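Evside Windshell - light zip jacket, white

Back in stock in white, all sizes except XS. The XS is due in July, we'll put it up when it lands.

Thin shell for spring and cool evenings. Full front zip, elastic cuffs, two hand pockets, one small pocket inside for keys or a card. No hood on this one. If you need a hood get the Nirano, same cut but a bit heavier.

Fit
Runs roomy in the sleeve. Between sizes go down, unless you plan to wear a sweater under it. Body length is the same as last year, the hem is a touch wider. Sleeves were too short on the old version, we heard you - they are longer now.

Fabric
Woven nylon, unlined. Sheds a light shower, not a real rain jacket. Will crease if you leave it packed for a week, hang it in the bathroom while you shower and most of it drops out.

Washing
Cold, zip closed, inside out. No softener, it kills the coating. White shows everyting so wash it on its own or with other whites. No dryer please. Collar grime comes off with dish soap and an old toothbrush.
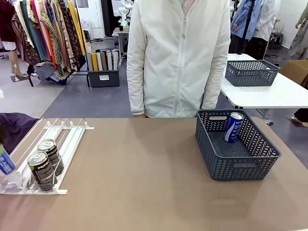
Shipping and returns
Goes out from the Pandik warehouse in 2 working days. Returns within 23 days, tags on, unworn. Exchanges for size are free the first time, after that you pay the postage. Zip pulls are sold seperately if you lose one, ask for the small Magagula pull in white or gray.

Item no. 1020
Colors: white, sand, navy (navy is low)
Page updated Feb 23, 2022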